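Pairing and Storing Footwear: A Student Project on the Entryway at Home

Print this page | E-mail this page

Filed under: Student Work > Household Management > Storage and Care

Submitted by Sigita Luik and Brian Kaijage. Advisor: Imani Ogola
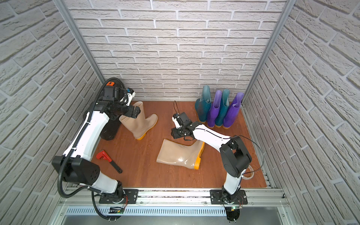
Our project looked at what happens to shoes and boots after people take them off. In most homes they come off near the door and stay there. We wanted to find out whether a simple routine for pairing and standing boots would keep an entryway usable through a full term, and what such a routine would cost a household that does not have much space or money to spend on it.

The project began with the entryway of the house three of us share. It is a narrow space with a door at one end and a coat rail on the left side. By the second month of the fall term it was hard to open the door all the way. Single boots lay on their sides under the coats, and their partners were often in another part of the house. Raimonds Rozīte, who also lives there, agreed to let us use his footwear in the study along with our own.

Background

We read the storage and care chapter in our course text and talked to Ebise Adugna, who runs a shoe repair shop called Asulari. She gave us most of an afternoon. Her main point was that tall boots are damaged more by how they are stored than by how they are worn. A boot left lying down folds at the ankle, and the fold is in the same place each time. After a winter of this the crease can be seen from across the room, and on suede or a light color it does not come out. She recommended standing boots upright with something inside the shaft and keeping the two boots of a pair together with the toes facing the same way.

She also told us that people put boots away wet. She asks her customers to wait until the next day before closing them in a cupboard or a box. We added a drying step to our routine for this reason.

Method

We divided the footwear into two groups: ankle height and below, and anything taller. The low shoes went on a two-shelf rack. The tall boots stayed on the floor on a tray, because the shelves were too close together for them.

The routine had four steps.

1. Wipe the sole and the edge above it with a damp cloth.
2. Stand both boots on the tray, heels to the wall, and leave them overnight.
3. Put a boot shaper in each shaft.
4. Move the pair to its place, left boot on the left.

We tested two kinds of boot shaper. The first was a bought one, the Trenuto, a sprung plastic form that opens inside the shaft. The second was a rolled magazine tied with string, which Ebise Adugna said her mother used. We kept a sheet of paper inside the front door, and each of us made a mark on it when we had done all four steps. A mark with a line through it meant the boots had been left some other way. Brian collected the sheets and added up the marks.

Results

At the end of the study the sheets held 1141 marks. Of these, 1000 were for the full routine and the rest had the line through them. This was better than we expected. We should say that all of us knew we were being counted, and Sigita thinks the figure would be lower in a house where nobody was writing a report.

Most of the crossed marks were made late in the evening. Step 3 was the one people skipped. The rolled magazines were left out more often than the Trenuto shapers, as they had to be pushed down into the boot and sometimes came untied. When they were in place we could not see any difference between the two. Both held the shaft straight – the magazine a little better in wide boots, the sprung form better in narrow ones.

The order of the pair mattered more than we had planned for. In the first weeks we did not have the rule about left and right, and boots of a similar color got mixed. Raimonds left for an early class in one of his own boots and one of Brian's. After we added the rule this did not happen again.

We had one problem with the tray. The first one was flat, and water ran off it onto the floor. We changed it for a Wultico tray with a raised edge and put a layer of small stones in it so that the soles did not sit in the water. The stones needed to be rinsed every two weeks.

Light-colored boots

We looked at light-colored boots separately because they showed the most marks. Dark boots could be wiped once and put away. On the light ones the damp cloth sometimes left a ring, mostly where salt had dried. Ebise Adugna suggested wiping the whole panel from seam to seam so that it dried evenly. We tried this on one pair of Sigita's and the ring was fainter, but it was still there. We did not test any cleaning products.

Limits of the project

The study covered one house. All of the people in it were students, and there were no small children, who would have more shoes and would not follow a chart. The house also has a heater near the door, so our drying times may be too short for a colder hall. We did not measure the depth of the creases, though our advisor suggested it at the start, and we compared the boots only by eye.

What we would change

We would begin with the left and right rule and use the raised tray from the first day. We would place the shapers on a hook over the tray instead of in a basket by the stairs, as the basket was soon full of gloves. A second house would also make the results more useful. Imani Ogola has offered to ask next year's class whether anyone wants to continue with this – the blank sheets and the rest of the Trenuto shapers are in the department storeroom, on the shelf with the laundry project.

Print this page | E-mail this page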